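4 Placing the Board and the Rod Clamp

4.1 Scope of this section

Section 4 covers placing the Bonach board on a ribbed metal table, setting the Jonitz clamp on it, and fitting the thin rod. Unpacking is covered in Section 2 and the choice of table in Section 3. Refinishing is covered in Section 7.

The instructions apply to boards with the glossy lacquer finish. For oiled boards, follow the same steps but use the cleaning instructions in Section 7.4. The oiled finish marks more easily than the lacquer and should be wiped dry immediately after contact with water.

4.2 Before you start

You will need:
Board, 974 mm long
Two support strips, full length
Jonitz clamp with screw and handle
Rod, with loose end tip
Soft brush
Two lint-free cloths
Straightedge

Let the board stand flat in the room where it will be used for at least 12 hours before it is placed. Support it along its full length while it stands. A board leaned against a wall during this time can take on a slight bow that shows up as a rocking corner in step 6 below.

CAUTION: The board is heavier at the knotted end. Two people should lift it. Do not lift it by the end grain or with a strap across the lacquered face.

4.3 Placing the board

1. Switch off any equipment that reaches over the table and wait until all movement has stopped. Follow the lockout instructions supplied with that equipment.

2. Brush the ribs of the table from end to end. Chips and metal dust collect in the grooves and will scratch the underside of the board.

3. Wipe the table with a dry cloth.

4. Lay the two support strips across the ribs, smooth side up. The strips must not overlap. On the Julness table, keep each strip at least 80 mm in from the end of the board.

5. Lower the board onto the strips, one long side first. Keep fingers clear of the table grooves.

6. Press down on each corner in turn. The board should not rock. If it does, lift it, check for debris, and repeat from step 4. If the rocking persists, turn the board end for end and test it again before adding shims.

7. Check that table is visible on both sides of the board. The exposed ribs are used when reaching under the board to lift it off.

8. Route all power cords behind the board. No cord may run under it or across the working face. 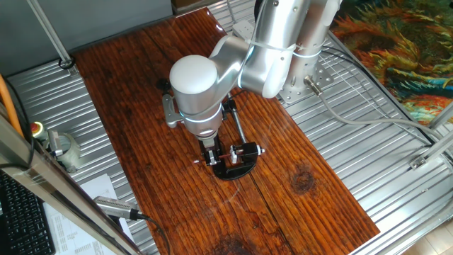

Figure 4-1. Lacquered board on the ribbed metal table, with the small black clamp and the thin red piece.

NOTE: Board color varies from deep orange-red to dark brown, often within one board. Color has no effect on strength and is not grounds for return.

NOTE: The seam between planks is a glued joint. It should feel level when a fingernail is drawn across it. A raised or open seam must be reported before the board is put to use – see Section 9.

4.4 Choosing the clamp position

The clamp may be set anywhere on the board, subject to the limits below. Mark the chosen position with low-tack paper tape. Do not use pencil, which leaves a groove in the lacquer, or solvent marker.

Keep the clamp off knots. The wood around a knot is harder than the rest and its surface may stand slightly proud, so a clamp placed over one will not sit flat.

Keep the clamp at least 10 mm from the seam, measured from the nearest point of the clamp body. The rod may cross the seam.

Avoid any area where the finish is worn through to pale wood. A worn area takes up moisture and marks readily, and the edge of the lacquer around it can lift if something heavy is dragged over it. Small worn spots elsewhere on the board may be left until the next scheduled refinish.

Check the position under the lighting that will be used during work. The lacquer reflects strongly at low angles. If glare makes the rod hard to see, move the lamp first and the clamp second. Tilting the board to reduce glare is not permitted.

4.5 Setting the clamp

The clamp is used lying on its side.

1. Inspect the underside of the clamp for burrs and old adhesive. Remove burrs with a fine file, away from the board.

2. Wipe the threaded screw with a dry cloth. Do not oil it. Oil travels down the thread and stains the lacquer within a few hours.

3. Turn the handle until the screw moves freely through its full travel. If it binds at any point, back it off, clean the thread again, and repeat. A screw that still binds must be replaced.

4. Place the clamp on the board with the spine at the taped mark. Set it down flat in one movement. Do not slide it.

5. Turn the handle so that it stands clear of the wood. A handle left touching the board will scrape the finish the first time the screw is turned.

6. Remove the tape, pulling it back low along the surface.

7. Tighten the screw by hand until the block no longer shifts, then stop. Do not use pliers or a bar on the handle.

CAUTION: The black coating on the clamp is thin at the corners. If bare metal shows, touch it up before use. Bare steel left on a damp board leaves a dark stain that cleaning will not remove.

4.6 Fitting the rod

The rod is thin and bends easily. Handle it near the fitting, never at the free end.

1. Wipe the rod along its length with the second cloth. The cloth used on the screw must not be used here.

2. Hold the block steady with one hand and guide the rod into the fitting with the other.

3. Push until the rod meets the stop. Light finger pressure is enough. If it does not go in, withdraw it and check the fitting for dust.

4. Turn the rod a quarter turn each way to seat it.

5. Check that the rod passes over the spine of the clamp without pressing on it. The free end should extend past the spine and over the board.

6. Sight along the rod from one end. A visible curve means that the rod has been overstressed and must be replaced. Straightening by hand is not reliable.
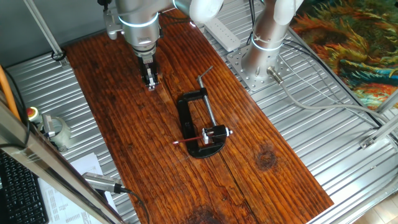 7. Lay the straightedge on the board beneath the rod and check that the gap is even from the fitting to the free end. If the free end droops, reseat the rod. If it rises, the block is tilted; loosen the screw, press the block level, and tighten again as in 4.5, step 7.

8. Fit the end tip last, where your version has a separate tip. Keep spare tips in the lidded tray. They are small enough to lodge in the table grooves, and a dropped tip is easily overlooked against reflections on the lacquer.

NOTE: Rods from Kontogiannis are supplied in several shades of red. All shades share the same diameter and can be used in the same fitting. Shade may differ between batches and fades with long exposure to daylight.

4.7 Final checks

Carry out these checks after every new setup and whenever the board has been lifted or turned.

Board does not rock at any corner.
Table ribs are exposed on both sides.
No cord crosses the working face.
Clamp lies flat and is clear of knots and seam.
Handle does not touch the wood.
Rod is straight and seated.
No loose tips, tape or cloths remain on the board.

Record the clamp position on the card at the back of this manual, measured from the near left corner of the board. Use the same corner each time, including after the board has been turned end for end. Enter the turn on the card as a separate line.

4.8 Daily care while set up

Dust the board at the end of the day with the soft brush, working along the grain and around the clamp. The clamp does not need to be removed for dusting. Once a week, take out the rod, lift off the clamp and wipe the whole board with a cloth barely dampened with water. Dry it at once and let it stand open until no dull patches remain.

Do not use:
Alcohol or acetone
Wax or silicone polish
Abrasive pads of any grade
Compressed air directed at the seam

Ring marks, light scratches and small dull spots can be treated as described in Section 7.2. Scratches that catch a fingernail require a new coat over the full plank on that side of the seam. Spot repairs in gloss lacquer remain visible.

4.9 Removing the board

1. Repeat 4.3, step 1.
2. Remove the tip, rod and clamp, in that order. Store the rod flat.
3. Raise one long side of the board by hand and check that the support strips have not stuck to the underside. Peel off any strip that has.
4. Lift the board clear with two people and set it down on padding, lacquered face up.
5. Collect any small parts from the table grooves before brushing.

Strips that have flattened or taken on the pattern of the ribs should be replaced before the board is placed again. Order them in pairs using the parts list in Section 10.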